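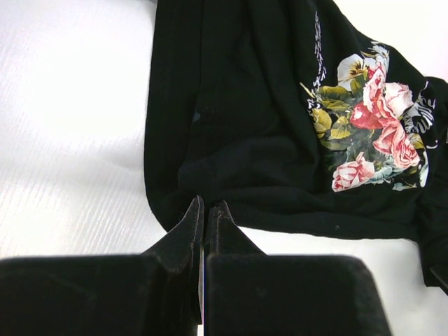
The rose shirt on the folding table, from the wrist camera.

I promised back in the spring that I would write up the folding project properly, with the nice parts first, and then June came along and gave me something else to write about. So the nice parts will have to wait. If you came for the post about the table lighting, I'm sorry, it's half written and I'll get to it.

For those of you who are new, I work with a small group at Lendusstead, and we have one arm that we are teaching to fold laundry. The software that runs the arm is called Hilleo. Orsolya Vida wrote most of the part that decides where to grab, and Heiðrún Bach looks after everything that can pinch you, which she takes very seriously, and after this month so do I.

We had been having a lovely run. Towels, pillowcases, a great heap of plain gray T-shirts, all going along happily. Then we moved on to the clothes people had brought from home, and one of those was a black knit top with a big bouquet on it, pink roses and a white flower at the top and green leaves spreading out at the side. I'm very fond of it. It's just the sort of thing my aunt used to wear to weddings with a good pair of earrings!

The first few tries with it were fine. Then, a little after 4 in the afternoon, the arm came in toward the hem the way it always does, fingers low, and instead of stopping at the table it kept pressing. It wasn't fast or dramatic. There was a creak, then a sort of groan from the table, and the fingers began to slide sideways with a pinch of cloth under them. I was standing at the keyboard with a mug of tea in my hand and for a good long moment I simply watched it, the way you watch a glass roll toward the edge of a counter.

Heiðrún hit the stop from across the room. I was closer. I've thought about that quite a bit.

Nobody was hurt, and the shirt came out of it without a hole (I went over it inch by inch). The table had a shallow dent that you can find with a fingernail if you know where to feel. We shut everything off, I poured out my cold tea, and we started reading the logs.

There were two faults, one sitting on top of the other, and either of them alone would probably have gone on hiding for months. The first was in the height estimate. Black cloth on a bright white table is hard going for our depth sensor, and over the darkest folds it was returning very little. Hilleo fills in gaps like that from whatever it can see nearby, and on this shirt it filled them in badly. It decided the fabric near the hem was 27 millimeters lower than it was, so that as far as the software knew, the hem was lying somewhere inside the table. Off it went to pick it up.

The second fault is the one that still bothers me. We have a force limit for exactly this. If the fingers push on something harder than they should, the arm is meant to back off and wait for a person. The limit was set to 30 newtons, and it should have tripped almost at once. But the setting lives in a file that gets read when the arm starts up, and earlier that week we had put on new fingertips from Stougaard and saved a fresh file for them. The new file had no line for the force limit at all. When the line is missing, the software uses its own default, and the default was far too high for a tabletop. It didn't print a warning or light anything up. It had been that way through 729 grasps, and every one of those had gone well, so we'd had no cause to look.

I saved that file. Orsolya was very kind and pointed out that the software ought to refuse to start without a limit, and she's right, and it does now. But I did save it, and I remember being in a hurry because I wanted to get to the flowery shirts.

We've changed a few other things as well. The arm now touches a bare patch of table with very light pressure before the first grasp of each session, and if the height it feels doesn't match the height it expects, it stops there. We do a push test with a kitchen scale every morning, which takes about five minutes and is a little dull. There's a second stop button by the keyboard, within reach of whoever is holding the tea. And dark clothes get a slower approach over the last stretch until the height estimate is better. Orsolya is trying out a sensor from Skustomeo that may do better on black, though so far she only says "hmm" when I ask.

The rose shirt is back in the basket with the others. The next batch is all dark socks, so I expect I'll be writing again soon, and I do still owe you that lighting post.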